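Skollton students teach two arms to repot

The manipulation class at Skollton meets in a ground-floor lab with 20 students and one shared bench. Its spring project is a potting task: two arms move soil, set a stem and press it in. Tamara Moroz, who teaches the class, picked it for the soil.

"Blocks are solved. Soil changes shape every time you touch it," she said. "You can't reset it to the same state, so the policy has to cope."

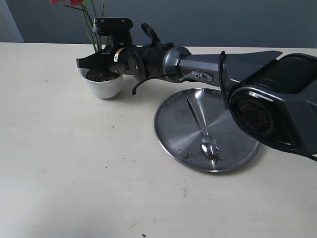
Moroz grades on repeatability. Each team records 50 demonstrations, trains on them and then runs the task under a fixed light. Soil that ends up outside the pot is left where it falls until the run is over. The clumps on the steel tray, in and near the spoon, count as spill under her rules, and so do the specks on the tabletop. "I weigh it," she said. "Anything over 2 grams is a failed run."

Sachiko Sugawara, a second-year student on the Mizuno team, handles calibration. Her main problem was depth near the rim.

"The pot is white and the table is nearly white," she said. "Our depth estimate was off by several millimeters – enough to hit the rim. We ended up fusing both wrist views."

Her team now keeps one gripper parked low and closed while the other goes into the soil beside the stems. The parked arm's view serves as a side reference for insertion depth. 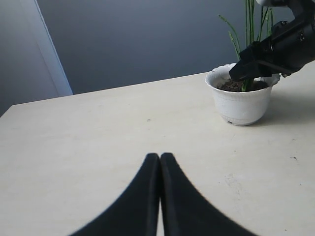

What comes next

The class will repeat the task in August with a smaller pot. Sugawara wants force limits set per finger. Moroz wants the logs in one format before then.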